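Prumwood Tea Rooms Adds Wrapped Finger Sandwiches to Its Afternoon Menu

Prumwood is delighted to announce that, starting in March, guests who can't stay for the full afternoon sitting will be able to pick up a tea sandwich at the front counter and take it along with them, wherever the day is headed.

The idea came up again and again in the 200 comment cards our guests kindly filled out over the winter (thank you, every one of you!), and our kitchen, led by Evie Furnival, has had a wonderful time working out which fillings keep their color and their bite until four o'clock. The layered sandwich on white bread, with one green filling and one red-orange, was the clear favorite at our tastings, and it will be on the counter every afternoon we're open, for 3 dollars.
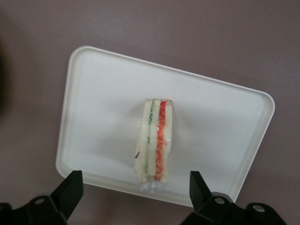

Rachid Badawi said he had always thought of tea sandwiches as something for weddings and grandmothers, and that he now eats one on the walk back to work "and wishes it were two."

Larger orders for showers, office lunches and school events are welcome with a day's notice. Please ask for Aicha Samir at the Prumwood counter, who will be happy to talk through fillings, breads and delivery.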